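A day at the writers' open house in Gerkville
8/29/24

I went to the open house of the Malik Writing Center with two notebooks and a little fear, as I always have when there are many authors in one building. The train from Nostow takes more than 370 minutes with the change, so I arrived late and missed the welcome speech.

The first session I heard was by Tahira Jatoi, on how to write dialogue when two persons want different things but are both too polite to say it. She gave us a short text of eight lines between a landlady and her tenant. We had to remove every line in which somebody explains a feeling. In my version only three lines survived, and it was better – I must admit this. 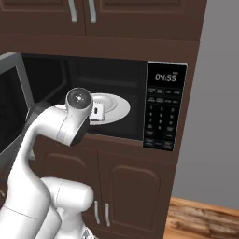

After her exercise we could walk through the rooms. In the library there is a wall with first pages of novels, the rejected version next to the printed one. I stayed there for a long time. One author had changed her opening seven times, and the dog from the first version came back only in the last.

Shengli Gu leads the evening course in plotting. He does not like outlines very much. He asks his students to write the last scene in the first week, put it in an envelope, and open it in November. Then they compare. I asked him if the endings are ever the same, and he said that it happened once, and the student was disappointed.
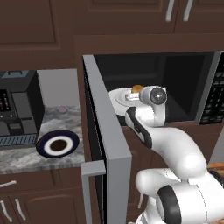

A plate with a small piece of food, held by a robot arm inside a microwave.

In the afternoon there were readings from Clikura, the magazine of the center. The stories are short, and the longest one had 1,432 words. I liked best a story about two brothers who sell their father's boat, although the middle part is slow and I would cut the visit to the bank.

The evening course costs less than I expected, but the places are given by a writing sample of ten pages. I have six good ones. The form is at the front desk and can also be sent by mail.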